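The long table

September 18, 2019

I finally got the wooden table where I want it, so I am going to write down what I did before I forget. Two people have asked me about it and I gave each of them a different answer.

I bought the table secondhand in January from Dineo Pretorius, who was moving to a smaller place and had no wall long enough for it. I paid 100 dollars and carried it out with her brother. The top is wood, a medium brown, and the legs are thin black metal, the hairpin kind that screw on from underneath. The top was dull when I got it and had two rings from cups near one end. The legs were fine apart from one loose screw, which I replaced the same day.

I did the finish over a couple of weekends. I sanded by hand with the grain, wiped the dust off with a damp rag, let it dry overnight, and put on a gloss coat with a foam brush. Then I sanded lightly again and put on another. The first coat looked bad. I had gone back over a patch that was already getting tacky and it left drag marks. The second coat covered most of them. If I did it again I would work in longer strips and leave them alone.

The one thing I did not think through was how much a gloss finish picks up the lights. In the evening there is a bright streak across the middle of the top. Venkatesh Kulkarni told me to go with satin and I did not listen. He does his own shelves in satin and they look good, but they also look like shelves. I like the shine for a table. When I need to read at it I sit toward the end and the glare is out of the way.

Placing it took longer than finishing it. The room has the tile floor on one side and the raised green platform on the other, with the wooden step edge running between them at a slant. Nothing lines up with that step. I tried the table parallel to it first and the rest of the room looked crooked. Then I tried it up on the platform, where it used all the space and I had to climb a step to put down a cup of coffee. It has been on the tile ever since.

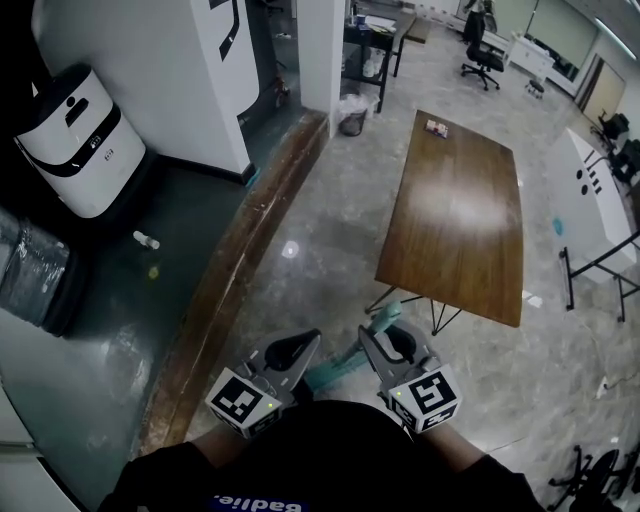 The table on the tile, with the step and the green platform to the left.

The tile is the marble pattern, light gray with dark veins, and it was here when I came. I was not sure about brown wood on it. I think it works because of the legs. A heavy base would have covered up a lot of floor, and these hardly cover any. They are also easy to sweep around -- easier than the old desk, which had a bar along the bottom that collected everything.

The legs do need pads. I used felt ones at first and they slid off sideways within a week, since the metal is so narrow where it touches the floor. Rubber caps hold better. You push them on from below and that is the whole job. Check them once in a while if you move the table a lot.

The step edge is next. The brown is worn and it makes a poor match with the new top. I have most of a can left over from the table, but I do not want gloss on something people walk on. I will probably sand it back and use a floor finish. Venkatesh says he has some and I can have it if I return his sander, which is fair.

I also want to clear the platform before I start on that. Things get set down there because it is a convenient height and then they stay. There is still a wrapped bundle at the edge, in its clear plastic film, and a little white bottle lying on its side that I keep meaning to pick up. I will do it the same day I sand so I only have to vacuum once.

Dineo came by to see the table last week and asked if it was the same one. She ran her hand along the edge looking for a dent she remembered and could not find it. I found it after she left. It is on the underside, near the back leg, and I have sanded right around it.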